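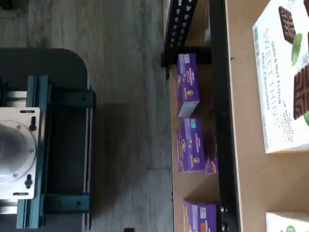 Vallby Canvass Kit, ward size

Everything a council or mayoral candidate's team needs for door knocking, in one box. Packed to order. Orders in before 3pm go out next working day, except Thursday (van day, goes out Friday).

In the box:
Clipboards, A4, with rain flap
Street sheets, pre-ruled, 859 to a pack
Rosettes, plain, any colour. Tell us which, we don't guess from the party name
Pencils, short. Pens stop working in February, you know this already
Lanyards and blank name cards
Tally book for the committee room, 28 pages, carbon backed
Elastic bands, lots

Not in the box: leaflets. We don't print leaflets. Please stop asking, try your local printer and remember the imprint, printer and promoter name and address, has to be on there.

Sizes
Ward kit does a team of up to 60 over a normal campaign. Bigger patch, get the Bular, same contents but double the sheets and a second tally book. By-election at short notice, ask for the Igwe, smaller, no rosettes, usually on the shelf.

Street sheets
Columns are house number, name, support, issue raised, poster yes/no, call back. New this year is a wider issue column after a lot of complaints. Old sheets still fit the clipboards so use them up. Filled in sheets are personal data, keep them locked away and shred after. Not our job to say more than that, ask your agent.

Colours
Red, blue, yellow, green, purple, orange in stock. Anything else is made up by Jirnness and adds a week. Two-tone costs extra. No slogans on rosettes, ribbon is to narrow.

Returns
Unopened kits back within 28 days, full refund. Opened, no. Candidate withdrew, ring us and we'll see what we can do. Election called off, same.

Invoices
Made out to the agent or the local party, whoever is paying. Say which when you order, changing it afterwards is a pain and holds up your spending return. Copy reciepts by email only.

Orders and questions to Kumaresan Kulkarni in the sales office, mornings best. Leave the ward name and a phone number that someone picks up.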